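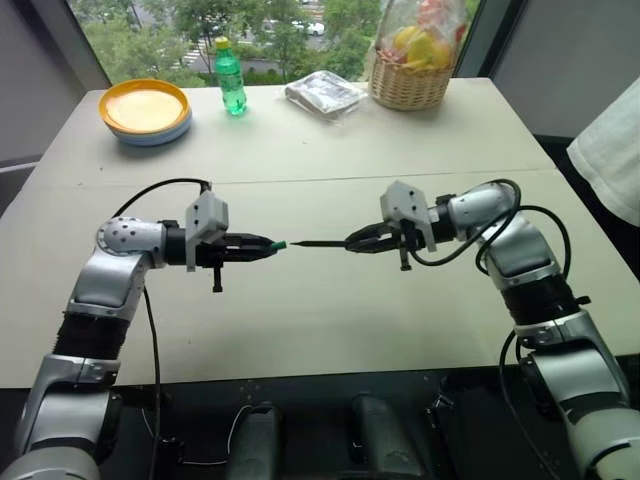 A pen with a small green cap, held level over a cream tabletop.

Pump fitter / service engineer wanted - Drenau depot

Firnik Water Services. Full time, permanent. Start February or sooner if you can.

We look after borehole pumps, booster sets and pressure vessels for farms, holiday parks, a couple of breweries and lots of private houses on their own supply. Busy. Need another pair of hands on the vans, ideally someone who has pulled a pump before and knows what a rising main weighs when its full.

What you'd be doing

Lifting and refitting submersibles, mostly 3 and 4 inch. Swapping motors, control boxes, pressure switches, non-return valves. Fault finding on single and three phase. Insulation tests, running amps, written down properly on the sheet and not on the back of your hand. Servicing UV units and iron filters. Some trench work for pipe and cable, digger usually supplied by the customer, sometimes not.

Deepest hole on our books is 149 metres, up at Wirnitz. That one is a crane job. Most are far shallower and done with the tripod and winch off the back of the van.

Also a few surface pumps and the odd sewage lifting station. Gloves and jabs paid for.

What we need from you

Full driving licence. Towing is a plus, the winch trailer goes out most weeks.
Some electrical background. Doesn't have to be a full ticket, but you must be safe around a live panel and able to read a wiring diagram.
Pipework: MDPE, threaded galv, a bit of copper.
OK with mud and with working alone in a field.
Polite on the doorstep. People with no water are not at their best.

Nice to have: inverter drives, confined space card, any pump maker's training. We'll put you through what you haven't got.

Pay and the rest

Hourly rate depends on experience, talked through at interview. Overtime at time and a half. Van, fuel card, phone, boots and waterproofs. Tools: bring your own hand tools, we supply meters, clamps and lifting gear. £1000 after you finish your probation, paid with that month's wages.

Call-out is one week in 4, shared between the fitters. Standby payment on top whether the phone rings or not. Normal start is 7.30am from the yard, or straight to site if its nearer home.

You'd be out with Emmanuel Barasa to begin with, then on your own van once he's happy. Workshop is run by Shabani Magesa, who does the strip-downs and motor rewinds. Trade counter is next door at Mfaume if you need fittings, we have an acount.

How to apply

CV or just a letter with what you've worked on, to Gladys Mrema at the Drenau office. Say if you need notice time. Pop in before 4pm if you'd sooner hand it over and have a look round the yard.

Interviews are with Gladys and Peninah Mfinanga, plus a short bench test: wire up a control box, crimp and heat-shrink a cable joint, find the fault we've put in. All kit provided.

No agencies please.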